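Prosville Community Kitchen and Hall
Progress report to the Aksoy Fund – second reporting period

Since our last report the repainting has been finished and the kitchen has gone back into regular use. The walls are now pale throughout and the crockery is washed and racked on site again. 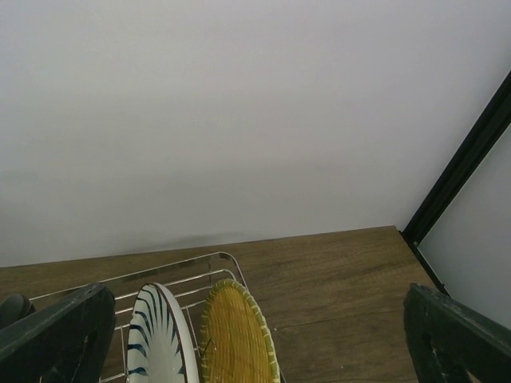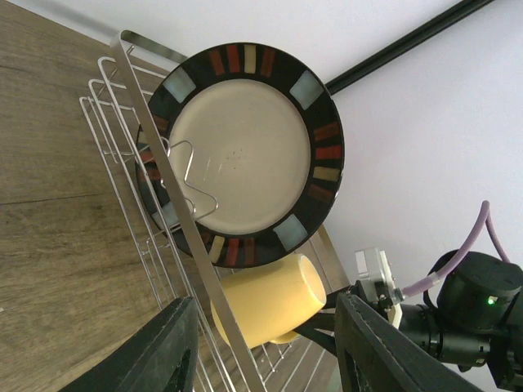
Spending. We have drawn down $3607 of the grant. Of that, $2000 went to Cidoro for the paint and labour. The rest covered the new hot water unit and its fitting. The invoices are attached. We had allowed $4000 for this stage, so there is a small amount left, and with your approval we would like to move it to the food budget.

Meals program. The weekly lunch ran in every week of the period except one in February, when the power was out across the east side of town. Most people who come are retired and live alone. We have also started to see young families, mainly from the units on Lovo Street, and have brought the start time forward to 11:30 so parents can be done before school pick-up.

Cooking classes. The first course had 10 places and all were filled. It covered soups, basic bread and using up leftovers. Two people dropped out after starting shift work. The others finished, and several have asked for a follow-up course on preserving. We have not costed that yet.

Problems. The back door still sticks in humid weather and will need to be planed or replaced. Deliveries are coming through the front for now, which is awkward on lunch days. The quote for the extraction fan came in well over what we had planned, so we have put that job off and asked for a second price.

Next period. We will settle the fan, fix the door and run the second course. The bus timetable is changing too – we will look at lunch times again once the new one is out.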